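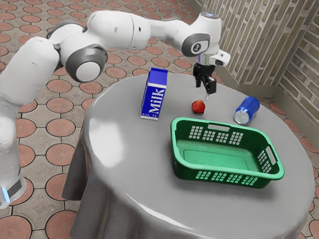
Workshop notes: the table-clearing arm

Work on the arm at the Porach workshop now runs on two tracks. The metal is on the back bench, and the simulated cell runs on the shared PC next to the lathe. Mahsa Salehi looks after the simulation and wrote most of what follows. The bench notes are mine.

The task has not changed since August. The arm has to pick household items off a table and put them in a plastic basket without tipping, crushing or dropping them. Everything is tried in the simulation first, and a routine goes to the bench only once it has passed a full run there. A full run is 1000 attempts with the item positions shuffled, left going overnight. It can be started from any account, but please check the print queue first, as the slicer and the physics engine both want the same memory.

Simulated cell

The cell is a round table with a grey cloth, an open green basket and a small stock of groceries. The arm is a stock model from the library. Our own is not modelled yet, apart from the finger stroke, and joint limits have been cut down to match what our motors can do. The rest of the room is scenery. Brick and patterned floor tiles were left in on purpose, as a detector trained against plain walls was useless once it saw the workshop.

The milk carton is the easiest item. It has flat sides and stands upright, and the parallel jaws close on it squarely. A can on its side is worse, and most of the failed attempts are cans. If the jaws come down with even a small sideways error, one finger touches first and the can rolls. The present fix is to stop above the item, take a second reading from the wrist camera, correct, and only then descend. It adds time to every pick. We can live with it.

Apples sit between the two. The grip height matters more than the grip force: too high and the fruit is squeezed downwards out of the fingers, too low and the fingertips meet the table. The planner now aims slightly below the widest point and keeps a fixed clearance from the cloth. The cloth in the simulation is a rigid surface that looks soft, so none of this says anything about wrinkles. The bench will have to settle that.

The last full run before this issue left 43 failures in the log, of which 21 were the same fault. The planner had chosen a route that took the wrist over the basket at rim height. Raising the transfer height cured it in a short repeat, and a new full run is queued.

On the bench

The base plate has been remade in thicker aluminium. The old one flexed under the shoulder motor, enough to shift the fingertips when the arm was stretched out. The new plate has the same hole pattern, so the old clamps still fit. Please do not use it as a drilling surface. It has one extra hole in it already.

Gearboxes for the shoulder and elbow came from Trương and are fitted. Backlash at the elbow is acceptable. Backlash at the shoulder is not, and the shim has been ordered in two thicknesses. The wrist is still the printed version, and the cable to the camera still passes outside it, held down with tape. It will snag sooner or later. A hollow wrist shaft is drawn but not machined.

The Buvitz motor board is running firmware build 3771. Earlier builds dropped the position hold when the emergency stop was released, and the arm sagged on to the table. Anyone with an older copy on a memory stick should wipe it. The start-up sequence is otherwise as before - supply on, wait for the steady light, release the stop, then home the joints one at a time from the base upwards.

Finger pads are now cut from silicone sheet and glued into a shallow pocket. The foam ones gave a better grip on the first day and a poor one after that.

Round fruit

Spheres with something sticking out of them have been added to the item list, the pomegranate being the first. The difficulty is the crown. The detector fits a circle to the outline and takes its centre as the grasp point, and the crown pulls the fit to one side. At close range the top of the fruit takes up so much of the view that there is little outline left to fit. Strong light on the table makes it worse, as the border between a bright patch and a shadow can be read as an edge. Mahsa is trying a fit that throws out points too far from the first guess, and a version that uses depth alone. Depth alone is slower and has so far been steadier.
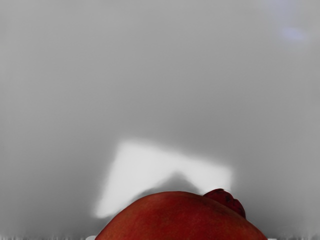

Hường Mạc wrote in to ask why the fit is done at close range at all. The position is already known from further off, and the arm could move down on the earlier reading with the camera ignored for the last stretch. It would mean trusting the joints, Hường adds, but the encoders have to be trusted at some point anyway.

We have talked about it, and the objection is the shoulder backlash. With the present gearing a blind descent would land off centre often enough to matter, mostly at full reach. Once the shim is in we will measure it again and try the blind descent on the bench with a tennis ball before any fruit is bought.

Wanted: a short length of ground steel bar suitable for the wrist shaft, and a spare camera cable of the locking type. The Kurkotia group has offered us its old depth sensor on loan, and it needs collecting by someone with a car. Leave a note on the bench if you can do it. The simulation files are in the usual shared folder, and the motor settings are in the one beside it, which is read-only until the shoulder is back together.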